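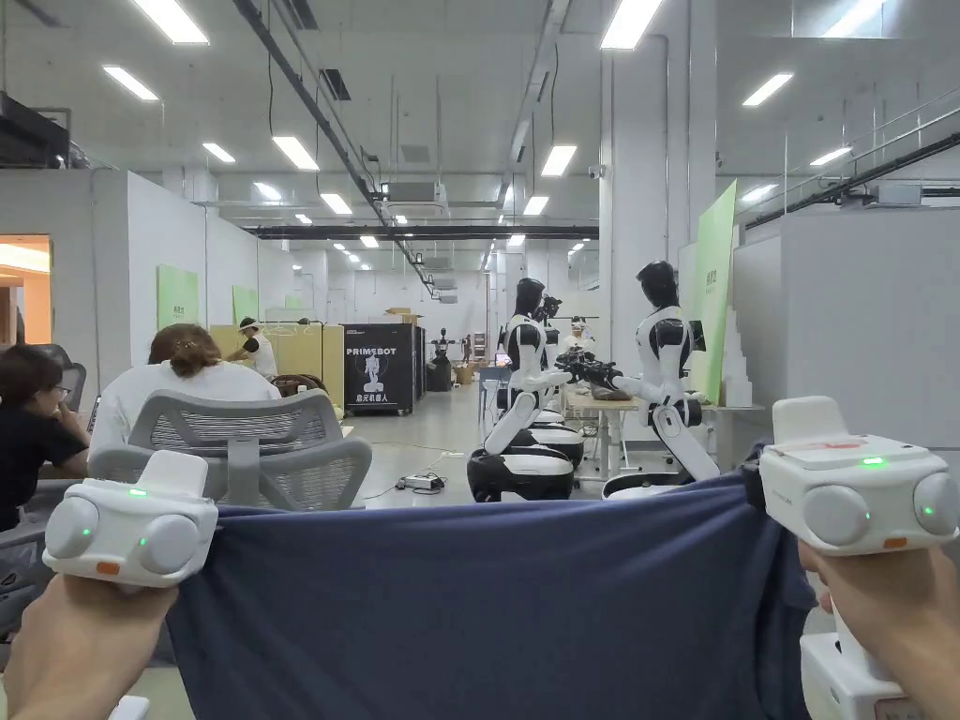

Who folds the blue cloths at the end of a session? Whoever is at the folding table last, starting in July.

Search minutes Enter keywords Go
Meetings > Laundry and Linen > Minutes
July – posted by Pramila Joshi

Present: Sunita Kushwaha, Adwoa Nartey, King-fai Cheng, Pramila Joshi. Apologies: Tincuța Cârstea.

1. Folding. Large cloths to be held by two corners and halved lengthwise first. Agreed.

2. Denim. Adwoa asked for a separate pile – small pieces keep getting lost among the towels.

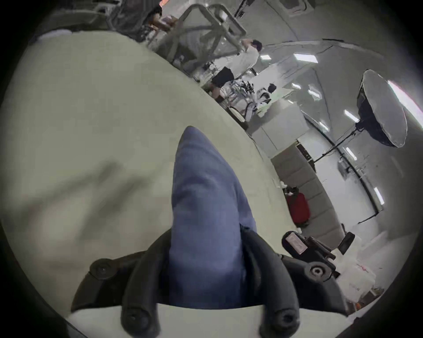
King-fai will label six bins before the next meeting. Order from Trallach: up to 80 cloths. Agreed.

Closed 4:30 p.m.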